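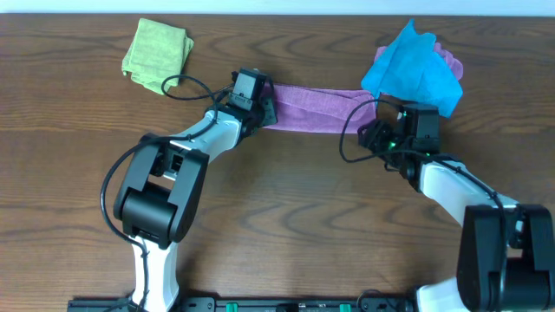 Progress report, February
Workstream 2: automation options for the linen room

We sent two people to the open day at Weser on Sunday, as agreed in the last report. Said Bennani led the session and took questions for most of the afternoon. What follows is our own view, and the Larkico sales sheet is not attached because it repeats what is on their website.

The stand we spent the most time at was the cloth handling demo, sold under the name Brekeo. It is two small arms on a rail, working over a wooden table with a few colored cloths and a long pink towel. The arms can take hold of a towel and pull it tight between them. We do not dispute that. Our people need towels folded, counted and stacked, and on those points the answers were thin.

Mr. Bennani quoted 100 towels per shift. When we asked how many of those had been run without a person stepping in, he said the log was still being cleaned up and offered to send it. It has not come. We asked to bring our own linen and were told the system would first need 14 days of setup on our fabric types. Wet items are out of scope for now. So are fitted sheets, and fitted sheets are where our staff lose the most time.

Blue over pink was the case I wanted to see more of, one cloth lying on top of another, as that is what comes out of our carts all day. I got one look at it and then the group was moved along to the next stand.

Abdel Hamid laundry had also sent someone. She told us they are holding off until there is a price for service visits. We could not get that price either.

Spending to date is travel and 10 staff hours, both inside the budget line. No equipment money has been committed and I do not propose to commit any this quarter.

Next steps: get the log from Mr. Bennani, ask again for a trial with our own carts, and get the service price in writing. If the log has not arrived by the next report I will recommend closing this option and moving the remaining funds to the replacement folding tables.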